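Programme Starkgate - note d'avancement à l'attention du financeur
Brinville, le 25/04/2025
Objet : journée de démonstration du lot 2 et suite des travaux

Vous nous aviez demandé une note courte, sans le vocabulaire des plaquettes. Nous en profitons pour rendre compte de la journée portes ouvertes de Brinville, qui figurait à la convention comme « action de valorisation » et qui a occupé l'équipe nettement plus que ce que l'intitulé laissait supposer.

1. Rappel du lot 2

Le lot 2 porte sur la manipulation d'objets courants par des mains à plusieurs doigts, sur une table qui n'a pas été rangée pour faire plaisir à la machine. En janvier, nous vous avions annoncé trois tâches présentables en public. Nous en avons montré deux. La troisième, plier un torchon, reste au laboratoire, où elle produit des formes intéressantes dont aucune ne tiendrait dans un tiroir.

Les tâches retenues étaient la saisie d'un objet souple et le branchement d'une fiche sur une multiprise. La seconde paraît modeste quand on l'annonce au micro. Elle demande pourtant de tenir la fiche dans le bon sens, de trouver la bonne rangée de prises et de pousser sans emporter la multiprise avec soi, trois choses que la plupart des visiteurs font le matin avant le café.

2. Déroulement de la journée

Nous avions prévu des passages courts, par petits groupes, avec un mot d'accueil, une démonstration et un temps de questions. Le mot d'accueil a été réduit dès le deuxième groupe, qui avait déjà les yeux sur la table. Le temps de questions a été allongé d'autant.

Le poste était installé devant les rideaux, sur la table à couverture rose. Le choix du rose a suscité davantage de commentaires que l'architecture de commande, à laquelle nous avions consacré un panneau entier.
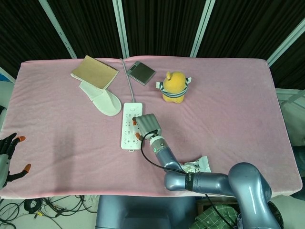 Fig. 1 - Poste de démonstration, Brinville : la main au-dessus de la multiprise, parmi les objets du quotidien.

Les objets autour de la multiprise (carnet, chausson, peluche jaune et le reste) sont ceux du protocole d'encombrement proposé par Hyun, notre partenaire pour la partie perception. Ils ne servent pas au branchement. Ils obligent le système à chercher la multiprise au milieu d'autre chose, comme chez les gens. Plusieurs visiteurs ont demandé à quoi servait le chausson, et nous avons donné cette explication assez souvent pour pouvoir désormais la réciter.

Côté commande, la version présentée est celle que Prellov nous a livrée pour ce lot. Elle est plus lente que la précédente, par choix : l'approche finale se fait à vitesse réduite. Le public prend cette lenteur pour de l'hésitation, et les enfants encouragent le bras à voix haute. Nous n'avons pas encore de variable pour cela.

3. Le branchement

La phase délicate reste l'alignement. Une fiche tenue légèrement de travers bute sur le bord des prises, et la main doit alors reculer, corriger et revenir. Nous avons laissé ces reprises visibles au lieu de remettre la fiche en place à la main entre deux passages, comme la tentation nous en est venue.

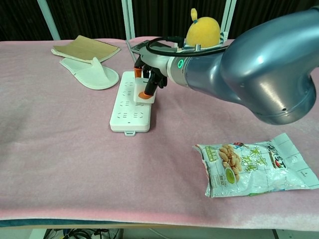 Fig. 2 - Tâche de branchement : présentation de la fiche blanche au-dessus des prises du fond.

La campagne interne qui précédait l'ouverture comptait 696 essais enregistrés, toutes conditions confondues. Leur dépouillement est en cours et nous préférons ne pas vous donner de taux de réussite avant d'avoir séparé les échecs de saisie des échecs d'insertion. Les mélanger donnerait un chiffre très présentable et à peu près inutilisable.

4. Points à signaler

Le câblage au sol devra être repris avant toute nouvelle ouverture au public. Le sujet figure dans nos comptes rendus depuis janvier, avec une constance que nous aimerions retrouver ailleurs dans le projet.

Les coussinets orange du bout des doigts s'usent plus vite que prévu au budget. Nous demandons le transfert d'une partie de la ligne « déplacements » vers les consommables, sans modification du total.

5. Suite

D'ici la prochaine note : dépouillement des essais, reprise des câbles, réglage de l'effort d'insertion avec Prellov, et nouvelle liste d'objets à convenir avec Hyun. Le torchon fera l'objet d'un point séparé. Nous sollicitons par ailleurs votre accord écrit sur le transfert de ligne, le formulaire étant joint à l'envoi.

L'équipe Starkgate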